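Rovotex pad and bushing kit for hand-held grippers, 2 months in

Short version: good kit, bad instructions, buy the spare screws.

Bought it for the pair we use on cloth work. Old pads had gone smooth and the linkage had slop you could feel in the grip. Kit is two finger blocks, pads, four brass eyelets for the links, bag of screws. Paid extra for the Wovham thread locker, dont bother, any mild one does it.

Fitting. Back the old screws out with the fingers closed, not open, or the links swing and you lose your center. Press eyelets in by hand first, then the vise. Mine went in tight on three, the fourth needed a second go. Finger blocks bolt straight on. Check the seam against a light before you torque anything down.

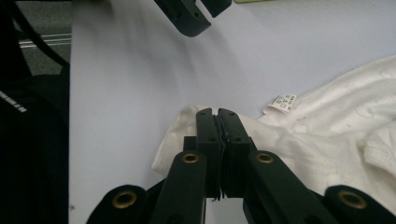
Pad grip is the reason to buy. The Islow ones I had before would hold a towel hem fine and then drop a single layer of anything thin. These bite on a small pinch. A white cloth is my test piece, care label still on it, and a sliver between the inner pads is all I give them. Trim the pads after fitting, by the way. Little dark fibers or frayed bits at the bottom of the fingers are the thing to look for, I go over them with a blade every 500 cycles and wipe the faces down at the same time. Full strip at 2,000. So far one pad changed, at 610, my fault, set the gap too tight and chewed the edge.

Instructions are one folded sheet. Torque value missing for the inner links. Wrote to Rovotex in January, got a reply in a day, so fair enough, but print it on the sheet.

Eyelets still look good. No grease on them, it ends up on the fabric and then you are washing test cloths all evening.

Four stars. Would be five with a proper manual and two more screws in teh bag.

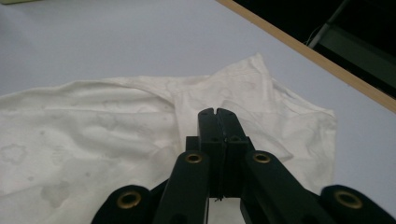 Radu Coman writes that he had the same trouble with the fourth eyelet and got it in by chilling it in the freezer overnight, and that Đoàn sells the screws loose if you run short. He'd also leave the thread locker off the inner links completely and recheck them by hand every morning.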